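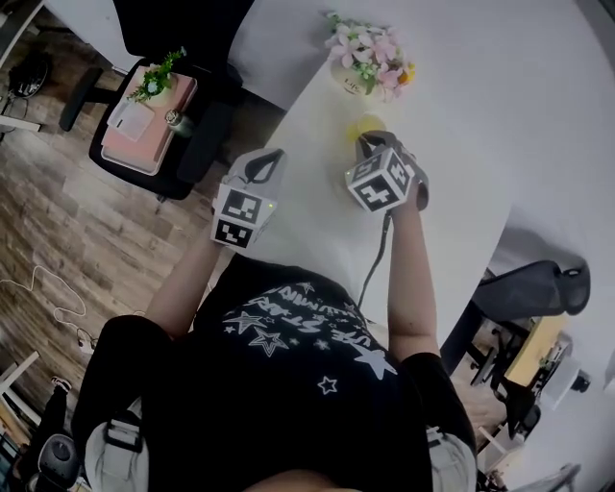
3.2 Setting and materials

The study took place in the shared dining room of Pamley, a block of small rented flats where residents cook in their own kitchens but may eat together if they wish. We chose the site for its plain, fixed layout and for the owner's willingness to let us change the tableware between sittings. The room was in use on most evenings, and we did not alter the menu, the lighting or the hour at which meals were served.

Two sets of tableware were compared. The first, from Gemano, was white and had a flat, wide rim. The second, from Gamage, came in darker colours and had deeper sides. Both sets were washed and stored in the same way. Portions were weighed before serving and leftovers were weighed after each sitting, with napkins and bones removed first. Water glasses were left out of the comparison.

3.3 Participants

We invited all 35 residents who had eaten in the dining room at least once in June. Of these, 18 agreed to take part and 11 attended every sitting. The remaining seven missed one or more meals, mostly through shift work, and their records were kept in the analysis where a full pair of sittings was available.

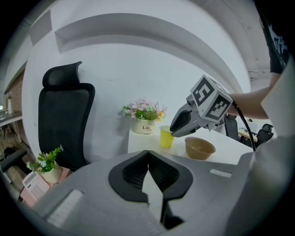 Participants were told that the study concerned shared meals. They were not told which feature of the table was being changed until the last sitting was over. A short talk was then given by Sawsan Khasawneh, and residents could withdraw their records if they wished. None did so.

3.4 Diary and rating forms

After each meal, participants filled in a paper form taken from the Ketik meal diary. It asked how hungry they had been on sitting down, how full they felt on leaving, and whether they had served themselves more or less than they wanted. Each answer was marked on a printed line. We measured the marks with a ruler and two readers checked the results separately. Where the readers differed, the form was read again by both.

A free comment box was added at the foot of the form. Most comments were short and dealt with the food. Several residents wrote that a deep bowl was easier to carry to the table, and one preferred it for soup but disliked it for rice. These remarks were not scored, but we return to them in Section 5 when discussing the difference between bowl and plate meals.

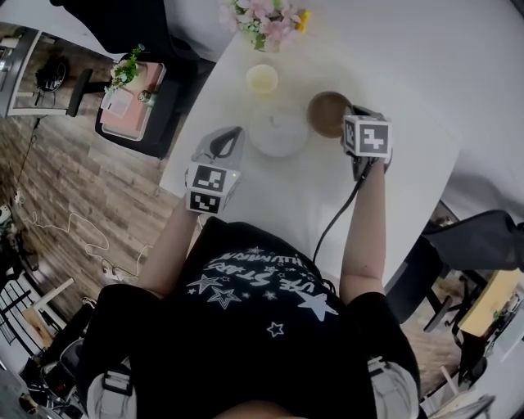 Figure 2. A round brown bowl on a white table.

Colour and depth could not be separated in this design, as each set differed in both. The results below should therefore be read as a comparison of two complete sets.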